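서랍 하나쯤은 엉망이어도 된다

집집마다 그런 서랍이 있다. 우리 집은 싱크대 왼쪽 두 번째 칸이다. 열면 일단 고무줄이 튀어나오고, 그 밑에 다 쓴 건지 아닌지 모를 건전지, 배달 음식에 딸려 온 간장, 어느 가구에서 남았는지 영영 알 수 없는 육각 렌치가 있다. 엄마는 이걸 '만물 서랍'이라고 불렀고 남편은 '블랙홀'이라고 부른다. 나는 그냥 그 서랍이라고 한다. "그 서랍 봐봐." 그러면 우리 식구는 다 알아듣는다.

요즘 이 서랍이 공격을 받고 있다. 정리 영상을 틀면 제일 먼저 당하는 게 이 칸이다. 투명한 칸막이를 넣고, 라벨을 붙이고, 클립은 클립끼리 펜은 펜끼리. 나도 안 해본 건 아니다. 작년 8월에 큰맘 먹고 Huttunen 칸막이 세트를 샀다. 조각이 15개나 들어 있어서 (퍼즐인 줄 알았다!) 바닥에 주저앉아 반나절을 끼웠다 뺐다 했다. 다 끼우고 나니 정말 예뻤다. 사진도 찍었고 친구들 단톡방에도 올렸다.

그런데 그 뒤로 물건을 못 찾겠는 거다. 테이프는 '문구' 칸인가 '수리' 칸인가? 생일 초는 '주방'인가 '행사'인가? 나는 분명히 고민해서 넣었을 텐데, 넣을 때의 나와 찾을 때의 나는 생각이 다른 사람이었다. 남편은 아예 포기하고 새로 들어온 물건을 전부 서랍 앞쪽 빈틈에 쑤셔 넣었다. 한 달쯤 지나니까 칸막이 위로 물건이 한 겹 더 쌓여 있었다. 서랍 위에 서랍이 생긴 셈이다.

그래서 칸막이를 뺐다. 지금은 베란다 어딘가에 있다. 칸막이를 정리할 칸이 없어서.

이 얘기를 헬싱키에 사는 친구 Joni Turunen한테 했더니 한참을 웃더니 자기 할머니 얘기를 해줬다. 할머니 댁 현관에 커다란 양철통이 하나 있었는데, 단추며 못이며 끈이며 전부 그 안에 들어갔다고 한다. 뭘 찾으려면 통을 통째로 들고 와서 신문지 위에 쏟아야 했단다. 어릴 때는 그 쏟아지는 소리가 그렇게 좋았다고. 단추 하나 찾으려다가 외국 동전도 나오고 옛날 열쇠도 나오고, 그러면 할머니가 그 열쇠가 어느 집 열쇠였는지 얘기를 시작하고, 단추는 저녁 먹고 나서야 달았다는 거다.

나는 이 얘기가 참 부러웠다. 라벨 붙은 서랍에서는 그런 일이 안 생긴다. 단추 칸에서는 단추만 나오니까. 효율로 따지면 단연 그쪽이 이기겠지만, 내가 우리 집 부엌에서 그렇게까지 효율적이어야 하나? 단추 하나를 400번쯤 찾는 사람이라면 모르겠다. 나는 일 년에 두 번 찾는다.

물론 통이 맞는 데가 있고 칸이 맞는 데가 있다. 약은 나눠 둬야 한다. 칼도 그렇다. 아이 장난감은 솔직히 큰 통 하나가 최고라고 생각한다. 블록 색깔별로 정리하라고 여섯 살짜리한테 시키는 건 정리 교육이라기보다 벌에 가깝다. 큰 통에 다 쓸어 담고 뚜껑 닫고, 끝. 공장이나 작업실처럼 물건이 계속 드나드는 곳에서도 큼직한 통은 잘만 쓰인다.

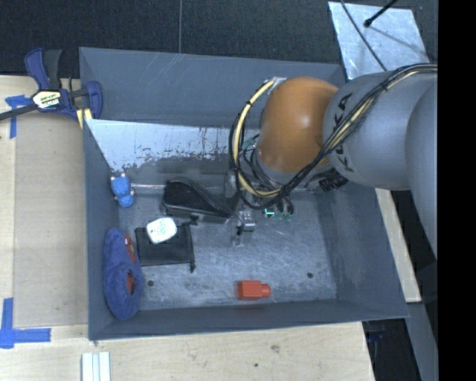 칸막이 없는 회색 금속 통과 그 위로 뻗은 KUKA 로봇 팔.

통 얘기가 나온 김에 덧붙이자면, 나는 수납용품 코너에 가면 꼭 뭔가에 홀린다. 얼마 전에도 Nilness 매장에서 대나무 바구니를 들었다 놨다 하고 있었다. 뭘 담을지는 정하지도 않았으면서! 바구니가 있으면 담을 게 생기겠지 하는 마음, 그게 제일 무섭다. 정리를 하려고 물건을 사는데 그 물건 때문에 집이 또 좁아진다. 동네 카페에서 종종 마주치는 Gervasio Acuña 아저씨는 이사를 앞두고 빈 수납함만 따로 모아 봤더니 그걸로 방구석 하나가 꽉 차더란다. 안에 든 것도 없는데. 아저씨는 한국어로 "공기를 보관했어요"라고 했고, 나는 그 말을 수첩에 적어 왔다.

하나 더 걸리는 건 남의 시선이다. 예전에는 손님이 와도 거실만 치우면 됐다. 방문은 닫고 서랍은 안 열면 그만이었다. 그런데 요즘은 서랍 속까지 보여주는 게 자랑이 됐고, 그러다 보니 안 보여주는 서랍까지 괜히 부끄러워진다. 싱크대 아래를 열었다가 누가 보는 것도 아닌데 얼른 닫은 적이 있다. 우리 집에서, 나 혼자 있는데! 이건 좀 이상하지 않은가.

정리 잘하는 분들을 흉보려는 건 절대 아니다. 내 동생이 그런 사람이다. 동생네 양념 칸은 가나다순이고, 나는 그 집에서 요리할 때마다 감탄한다. 고춧가루를 찾으려고 까치발을 들 일이 없다. 동생은 그걸 하면서 마음이 편해진다고 한다. 그럼 된 거다. 다만 동생이 우리 집에 와서 그 서랍을 열고 한숨을 쉴 때는 나도 할 말이 있다. 나는 그 서랍을 열 때 마음이 편하다. 뒤적거리는 동안 잠깐 아무 생각도 안 하게 되는데, 하루에 그런 시간이 얼마나 되나.

게다가 가끔은 선물도 나온다. 지난번에는 풀을 찾다가 결혼 전에 남편이랑 갔던 국숫집 쿠폰이 나왔다. 도장을 하나만 더 찍으면 국수가 공짜인 쿠폰이었다. 4,000원짜리 잔치국수. 가게는 진작에 없어졌지만 그날 저녁은 집에서 국수를 삶아 먹었다. 멸치 육수가 좀 밍밍했는데 둘이서 두 그릇씩 비웠다. 쿠폰은 어쨌냐고? 도로 넣어 뒀다.

그러니 혹시 이번 주말에 정리를 벼르고 계신 분이 있다면, 옷장도 좋고 냉장고도 좋은데 한 칸만 그냥 남겨 두시라고 말하고 싶다. 어디에 넣어야 할지 모르겠는 것들이 갈 데는 있어야 하지 않나. 억지로 이름을 붙이지 말고, 잘 닫히기만 하면 합격이라고 치자. 안 닫히면? 그때는 국자를 빼 보시길. 우리 집은 늘 국자가 걸린다.

풀은 아직 못 찾았다.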